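Reviews and odds and ends from the Norley end of the district

I've had a fair few messages since the last post asking if I'd carry on with the bus timetable saga. Yes, I will, but it'll have to wait until January when the new timetable comes out and we all find out which stop has gone missing. In the meantime I've been promising a proper write-up of the council-watching app half of Norley seems to have on their phones now, so today it gets one. 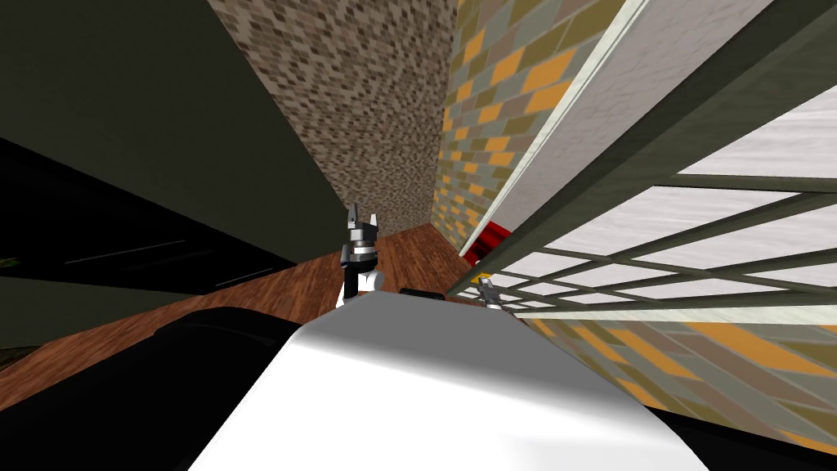

Tratenano reviewed: can an app make Millet District Council readable?

I've used it for three months, through one very long planning row and several very short cabinet meetings. I pay for it myself and I'll probably keep paying, with some grumbling.

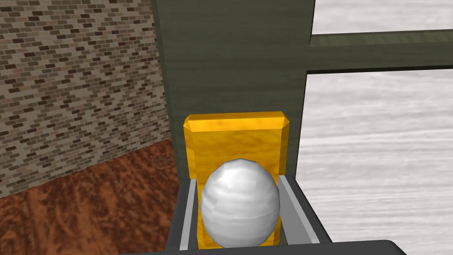 Corin Wadlow

Saturday, December 14, 2019

If you've ever tried to find anything on the Millet council website you'll know why I was tempted. The search box brings up minutes from years ago, the agendas are scanned in sideways, and if you want to know what's being decided on Tuesday you'd better have started looking the Thursday before. Tratenano collects all of it – agendas, minutes, planning applications, consultations – and sends you a message when something turns up with your village in it. You put in the place names and words you care about and off it goes.

My words were Norley, Tradden Lane, buses and allotments. Setting it up took me as long as a cup of tea, and most of that was deciding whether I wanted to hear about dog bins. (I did. I regretted it!)

The test came with the Tradden quarry application. For anyone who's managed to avoid it, the plan is to reopen the old quarry and fill it with building waste, with the lorries coming in along the lane past the primary school. The papers came to 1398 pages, put online late on a Friday, and the alert was on my phone before I'd finished washing up. I really do think that mattered. We only had the usual few weeks to comment, and last time something like this came up I heard about it from a notice tied to a lamp post, with four days left.

What the app does next is the bit I like best. It splits the bundle up and gives each part a sensible name, so you get "Traffic report" and "Noise survey" where the council gives you a string of letters and numbers. I went straight to the lorries, read that section on the bus over two mornings, and had my letter in by the weekend. By the closing date there were 511 objections and you could read every one of them in the app, sorted by date, which kept me up far too late more than once.

Now the grumbles, and I've got a few.

The summaries are not good. Each document gets a little paragraph at the top telling you what's in it, and the one on the traffic report said the lane was "suitable for the proposed use". Well, the report says that about the main road. For the lane it asks for passing places and a lower speed limit, and you have to get to page 246 to find it. If I'd gone by the summary my letter would have been nonsense. So read the thing itself, however dull, and treat the paragraph as a rough label on a box.

It's also hopeless with names that are spelt more than one way. The council writes Tradden Lane, Traddon Lane and sometimes just "the lane", and I missed a highways item in October completely. I've added the wrong spelling as a search word now, but I shouldn't have to.

And then there's the cost. The free version gives you three search words and one alert a day, which would suit most people very well. The paid one takes off the limits and lets you keep notes on a document. The notes are lovely on a tablet and horrible on a phone, where the keyboard covers up whatever you're trying to write about. I emailed them and got a friendly answer saying they know, and that it's on the list. That was in October too.

A quick word on meetings. Tratenano tells you when they are and where, and it was right every time except for one planning meeting that moved from the small chamber to the main hall. Those of us who'd trusted it had a bit of a walk round the building and came in during the apologies. If you're going to speak at anything, ring the council and check.

Would I tell you to get it? If there's a big application on your doorstep, yes, get it tonight, and pay for a month or two while it lasts. If you only want to know about bin days and roadworks, the free one is plenty, and the parish newsletter still does a decent job of both. My neighbour across the road has gone back to the newsletter and says she doesn't miss the buzzing.

The Tradden decision has been put off until January, so I'm keeping my subscription until then at least. I've turned off dog bins.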